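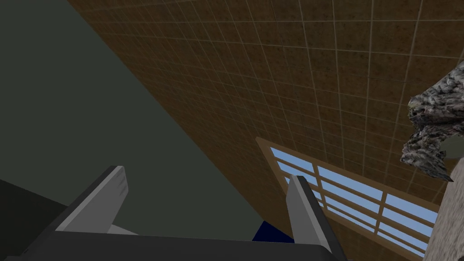

Gripper, looking up past the fingers.

October – ortho bench notebook, splints and retainers

Started 7:40. Upper occlusal splint for the bruxer (case 405), second try. First one rocked on the model, high spot behind the left canine, my fault, didn't block out the undercut on the first premolar. Poured a new model in the Bosska stone. Set fine, no bubbles on the cusps this time.

Blocked out with wax, thinner than last week. Pressure formed, trimmed with the coarse wheel then rubber. Seats with a click, no rock. Contacts on the articulator: even on the left, light on the right from the second premolar back. Relined the right side with a bit of cold cure, 5 min in the pot. Better. Canine guidance still a touch steep, left it, the dentist wants to grind that in the chair anyway.

Kamala Ramasamy called re the midline on case 100. She says bite was taken with the jaw slid over, so our mounting is off and not the trimming. New bite coming. Do NOT start the acrylic before it gets here. Models are on the top shelf with red tape on the box. 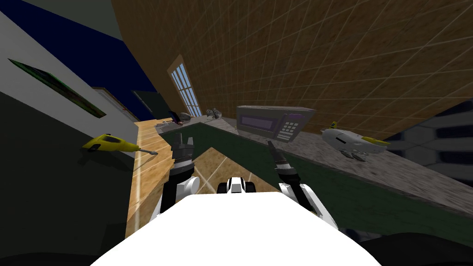

Image: simulation render

Hawley retainers, two. Labial bow on the first one came out flat between the laterals, rebent it, then it was too tight on the canine loop, rebent again. Wire getting tired so I scrapped it and bent a fresh one. Ten minutes lost but ok. Second went straight on.

Tried the Irnov separator on half the palate and our usual on the other half. Irnov side lifted cleaner but left a film, had to steam it off. Not convinced. Try again with a thinner coat – one brush stroke, let it dry properly. Uvon pink acrylic is grainy out of this tub, sieve it or open the new one.

Articulator no. 2: incisal pin slips again. Tightned the screw, held for two mountings, then dropped. Use no. 1 until fixed.

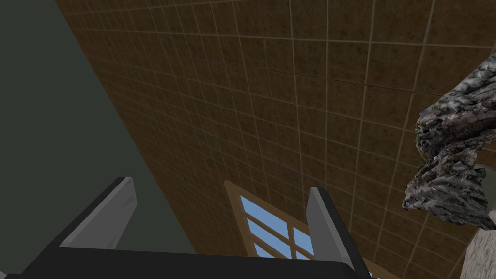 Ceiling tiles and dark wall, corner of the room.

After lunch: expander for case 620. Bands fit the model, solder joint on the right molar dull and a bit pitted so redone with more flux. Screw is parallel to the occlusal plane, checked from the back and the side. Arrow points to the rear, checked twice. Polish tomorrow.

To do
– phone Li about the sleep appliance, prescription says 5 mm forward but the bite we got is edge to edge
– order clasp wire, pumice
– label the duplicate models, half have no case number on the base
– write case 405 up for pickup, put the old splint in the bag too, marked
– clean the trimmer drain, its slow again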